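I got to Penmont twenty minutes early, got lost in the corridor behind the X-ray department, and ended up being rescued by the very woman I'd come to interview. She didn't want her name in this (she's shy, and her mum reads everything on the internet), so I'll just call her the ward sister. She runs the recovery ward at Penmont, she's been nursing for 29 years, and she makes a terrifyingly strong cup of tea.

I wanted to talk to her about scars. I've got one of my own, a long wobbly thing down my left knee from falling off a garden wall, and ever since I wrote about it back in April my inbox has been full of people asking what they should be putting on theirs. I haven't a clue! So I asked someone who has.

"Nothing, to begin with," she said, before I'd even got my notebook out. "Leave it alone. People can't leave it alone. They're picking at it in the car park."

She reckons the first couple of weeks are when most of the daft things happen. Folk take the dressing off to have a look, then they take it off again to show their sister, and then they ring the ward on a Sunday wanting to know why it's gone red round the edge. A bit of pink is fine, she told me. Heat, smell, or redness that's spreading is a phone call, and she'd much rather you rang and felt silly.

I asked about creams, because that's what everybody wants to know. She pulled a face. Someone had given her a pot of something from Clender for Christmas, very posh, lovely lid, and she'd used it on her elbows. "It smelt nice," she said. "I'm not going to tell you it did anything." What she does like is plain, boring moisturiser with no perfume in it, rubbed in with small circles once everything has closed over and any scab has dropped off by itself. Five minutes, morning and night, while the kettle boils. She does it on her own scar (appendix, aged eleven) out of habit, and that one faded before I was born.

And the sun. She got quite cross about the sun. New scars burn easily and can stay darker for it, so she wants them covered up or slathered in high factor, even in this country, even when it's grey. I confessed to a week in Montecinos with my knee out the whole time and she put her mug down and looked at me for a bit.

We went off on a long tangent then about the Plivar, which is the café across the road where half the hospital has its lunch. I only mention it as I'd spent £2 on a cheese scone there and it was the size of my head. She says the soup's better.

When we got back to the subject I asked whether scars are any neater now than when she started. She thought about it for ages. The stitching has always been good, she said, and a lot depends on where on the body it is. Shoulders and chests stretch, eyelids hardly show, knees are a nuisance since you will insist on bending them. Some people's skin makes thick, raised scars whatever anybody does, and she gets upset when those patients are told they didn't look after it properly.

"You'd be amazed how many say sorry to me," she said. "I had a lady of 80 apologise for her tummy. I said, love, that tummy's had four children and a hernia."

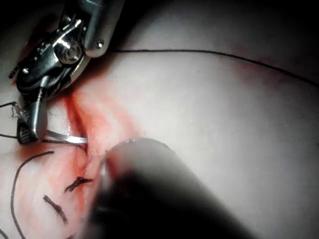 A curved needle at the edge of a wound, held in the jaws of a surgical instrument.

I asked what she'd tell somebody who's about to have their own stitches out and is dreading it, which was me, once, hiding in the loo at the surgery. It tugs, she said. It's a tug and a tickle, and it's over while you're still telling the nurse you're fine. Have something to eat first. Wear a top that undoes at the front if it's anywhere near your chest, and don't wear your best bra.

She also keeps a box of letters from old patients in her desk drawer, and let me read one. It was from a man who'd walked 600 miles of coast path with his new hip and wanted her to know his scar had got a tan line from his shorts. She'd written back to tell him off about the sun cream.

My knee, for the record, got a proper inspection on my way out, trouser leg rolled up in the corridor with people squeezing past us with trolleys. She pressed it, wiggled it and said it was a perfectly decent scar and I should stop going on about it. I've bought the boring moisturiser anyway. Next time I'm having the soup.

Posted 2019-10-24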